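Reltard list archive
Home | Threads | Authors | Date | Search | Subscribe

Subject: Re: handheld gripper, finger slop and lost tracking
From: Zuleica Furtado
Date: May 24, 2022

Vanderleia Medeiros wrote:

> I have the handheld version printed and assembled, second set of
> fingers. Two problems.
>
> First, the fingers do not close parallel. With nothing between them
> the tips touch before the roots do, and on thin cloth one finger
> arrives early and pushes the fabric away from the other. I shimmed
> one side with tape and it got better for an evening.
>
> Second, the pose estimate drifts and then jumps when I work over a
> bed or a table with a plain cover. On the workshop bench at
> Fludstead it is fine. Same firmware, same calibration file.
>
> I also see the estimate freeze when I turn toward the lamp. Is this
> exposure, or is my calibration bad? I would like to know before I
> print a third set of fingers.
>
> Vanderleia

Vanderleia,

Taking these in order. I built mine from the same Perkevton drawings, so most of this should carry over, but check your revision first. The early one has a shorter carriage and some of what follows will not fit.

1. Finger alignment

Tips touching first is normal for printed fingers if the carriage has play in yaw. Tape hides it until the adhesive creeps. Before you reprint anything, take the fingers off and close the bare carriages against a square. If there is a gap on one side, the problem is in the rail and new fingers will have the same fault.

On mine the gap was in the rail. I reamed the carriage holes by hand, replaced the bushings and added a light preload spring on the outboard side. After that the fingers closed flat with no shim.

If the bare carriages are square, look at the finger roots. Print them lying on the side, not standing up. Standing, the layer lines run across the load and the root opens a little each time you squeeze. The oval cutout in the finger is there to let it flex, so do not fill it in to make the part stiffer. I tried that and lost most of my grip on folded cloth.

2. Left and right units

If you have printed both hands, label them before you calibrate. The two calibration files load without any complaint on the wrong unit, and the result looks almost right. I spent an evening on this. The loader reads the file name and nothing else.

3. Drift over plain covers

The tracker needs corners. A bench with tools on it gives plenty. A one-color sheet gives almost none, and a fine regular weave can be worse, as the matcher finds the same patch again one row over. That would explain your jumps.

Things that helped, in order of effort:

– Raise the starting pose so that walls and furniture are in view before you go down to the cloth.
– Leave printed fabric and other clutter around the edge of the work area. Do not tidy up first.
– Slow down on the approach. I keep the descent to 3 seconds.
– Raise the feature limit. The default is low for this kind of room. I run 2000 and the laptop keeps up at 60 frames per second.

Assunção posted a patch last June that rejects repeated matches along one axis. I have it applied and would not go back, but it does need a clean rebuild.

4. Exposure

The freeze facing the lamp is exposure. Auto exposure pulls everything down to suit the bright spot, the features on the bed go dark, and the tracker has nothing to hold. A window does the same. Lock the exposure with the gripper pointed at the bed, then check it against the lamp and the window. Some clipping there is fine.

My own test area for the folding runs is a bed with a straw mat on it, clothes left lying, lamp on and curtain open. It is a hard case for both of your problems and I would suggest something like it over the bench.
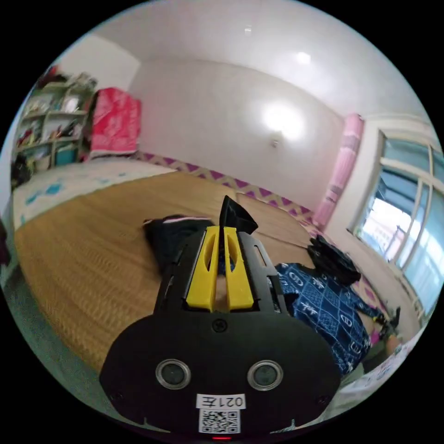
5. Checking the calibration

Do this last, after the rail and the exposure are sorted out. Otherwise you will be calibrating around a mechanical fault.

Fix the target board to a wall. Take 48 views, with plenty of tilt, and make sure the board reaches the corners of the image in some of them. Then put the gripper down on a marked spot, lift it, move around the room, and put it back on the same mark. If the start and end poses agree, leave the calibration alone. If they do not, repeat once with the fingers removed. Loose fingers can shift the mass enough that people hold the thing differently, and it shows in the result.

I would hold off on the third set of fingers until you have done the square test. Post the gap you measure and which revision is on your drawings. If it is the early one I can send you the longer carriage file.

Zuleica

Previous message | Next message | Back to top
Reltard list – messages are copyright their authors – contact the list owner to unsubscribe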